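Prorkbridge Household Waste Wording Corpus

Summary

The Prorkbridge corpus is a collection of short written notices about household waste and recycling. It contains 524 notices in plain text, gathered from leaflets, bin stickers and letters to residents. It is intended for the study of readability and public wording. The corpus is maintained by Grodari.

Contents

notices/ holds one text file per notice.
labels.csv lists the notice number, district, topic and reading level.
splits/ holds the training and test lists.
CHANGES records corrections made after each release.

Of the 524 notices, 500 carry a reading level. The remaining notices are lists of addresses or opening hours and were left unrated. The training list contains 400 of the rated notices, and the test list contains the rest of them.

Sources

Notices were collected in two districts, Starnia and Voß. The name of the second district is stored in UTF-8 with its original spelling. Users whose tools do not accept the letter ß should convert it to ss on import and should not edit the source files.

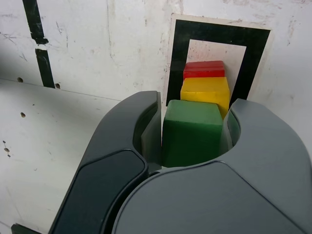 Figure 1. Green block between two open gripper fingers.

Reading levels

Each notice was read by 3 raters, who worked separately and chose one of the values easy, medium or hard. Where the raters differed, the middle value was kept. The separate ratings are given in the last columns of labels.csv.

Raters were asked to judge the wording only. Spelling errors in the original notices were kept, and line breaks were removed.

Known limitations

Letters are more common in the Starnia material, and stickers are more common in the Voß material. Comparisons between the districts should take this into account. Collection rules quoted in the notices may be out of date and must not be used as advice to residents.

Terms of use

The corpus may be used for research and teaching. Published work should cite the corpus by its full title and release number. Corrections are reviewed each October and should quote the notice number.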